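4.2 What the Money Went On

Most papers on low-cost manipulation give one price for the robot. We tried to do the same and failed, as our own receipts would not cooperate. The Flornum budget was written in December, when we knew very little, and it listed a single line for "arm, complete." By the time the work in Section 5 was finished, that line had turned into 22 separate purchases, several of them for the same kind of screw.

We sort these purchases into three groups. The first is the arm itself: motors, driver board, power supply and the filament for the printed parts. The quote from Skatetti for the motors and board was $454, and it was accurate, a fact we record here because it did not happen again. The second group is the workspace, meaning wall panels, clips, a cutting mat, lighting and the table. The third is what our purchasing office calls consumables and what we call fingers.

Fingers deserved their own line from the start. A printed finger costs very little in plastic, and this led us to treat it as free. It is not free if somebody has to print it, clean it up, screw it together and then do so again the next morning. Rasmus Petrauskas kept a log of this labor for the length of the study, and when we priced his hours at the standard technician rate, the fingers cost more than the motors. We had planned for six sets. We now recommend that a group starting out plan for twice that, and buy the screws in boxes of 100.

The objects were the other surprise. Household goods are cheap one at a time, and so we left them out of the proposal entirely, on the theory that everybody owns a toaster. Everybody does, but people turn out to want theirs back. We spent $160 on kitchen items, nearly all of it in one trip, and the form for getting that sum approved was longer than the one for the arm. Lakshmi Joseph, who filled it in, suggests that future proposals name the kitchen goods as "test fixtures" and attach a list. We pass this on without comment.
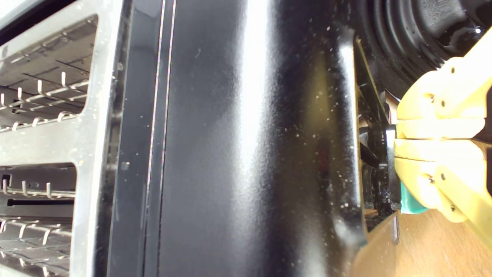
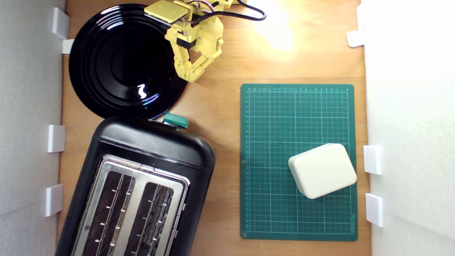
Figure 3. Close work at the edge of a metal-and-black appliance (first), and the gripper at the rim of the black plate, beside the two-slot toaster and the cutting mat (second).

Spare parts for the arm need a different rule. We compared two plans: buying one full set of spare motors at the outset, and ordering each motor when one failed. The second plan looks better on paper and is what we did. Its weakness is shipping time. Brullwood could send small brackets and cables quickly, but a motor had to come from Skatetti, and an arm short one motor is a desk ornament – a fairly expensive one if students are being paid to sit next to it. For a lab with a single arm, we would now buy the two motors nearest the gripper as spares and take the risk on the rest. For a lab with several arms, the Namboodiri shared-pool scheme described in Section 6 is the better bet, provided someone writes down who took what.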